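Keeping the Flodorell cell honest: speaker notes

By the Trernilo cell maintenance group

Print this page | E-mail this page

Slide 1. Scope. One cell, one arm, one parallel gripper with two fingers. I will cover how the cell is set up, how the simulated copy is kept in step with it, and what gets replaced. I will not cover the planner. Questions on the planner go to the Shakya session at 3 p.m.

Slide 2. Layout. Arm on a fixed pedestal, wrist camera ahead of the palm, parts tray bolted to the bench. Controller under the bench, air filter on the left side where it can be reached with the guard closed. Mention that the tray was moved in January and the old drawings are wrong.

Slide 3. Why there is a simulated copy. Every change to finger geometry, grip force or approach angle runs there before it goes on the arm. The batch is 223 grasps. If more than 3 come back different from the last accepted batch, we stop and look at each one. Pause here, somebody usually asks about run time. It takes roughly 50 minutes.

Slide 4. Rim grasps. For a cup on its side we take the wall between the fingers, one finger inside the mouth and one outside. Clearance on the inside finger is the number that matters. Check it at the approach pose, before the close command is sent. 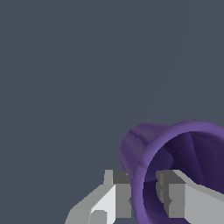

The usual fault is a stale tool offset. Somebody changes the finger pads, measures the new length, enters it on the controller and forgets the simulated model. The copy then passes grasps that touch the rim on the real arm. We now keep both values in one file, and the Flukanell loader refuses to start if the controller reports something else.

Slide 5. Finger service. Power off, air off, bleed the line. Remove the 2 screws on each finger, outside face. Wipe the seat. Look for a shiny patch on the slide — that means the finger has been running cocked. Fit new pads, torque the screws, cycle the gripper by hand. Then redo the offset, even if the pads came from the same bag.

Slide 6. Camera check. Put the target plate in the tray, run the short routine, read the residual. If it has drifted since the last entry, tighten the bracket first and recalibrate second. We did it in the other order for most of a spring.

Slide 7. Open items. Cable strain relief at the wrist is still a zip tie. The model treats a cup as rigid, and thin ones flex. A flexing model is on the list, no date.

Leave the offset file layout on screen during questions.

14 shares | 3 comments

Comments

padwear: Do you log pad thickness at removal, or only the new ones?

cell_night_shift: Same zip tie here. Route the cable through the wrist bore if yours has one.

t.offset: Could you post the slide 4 clearance number for thicker rims?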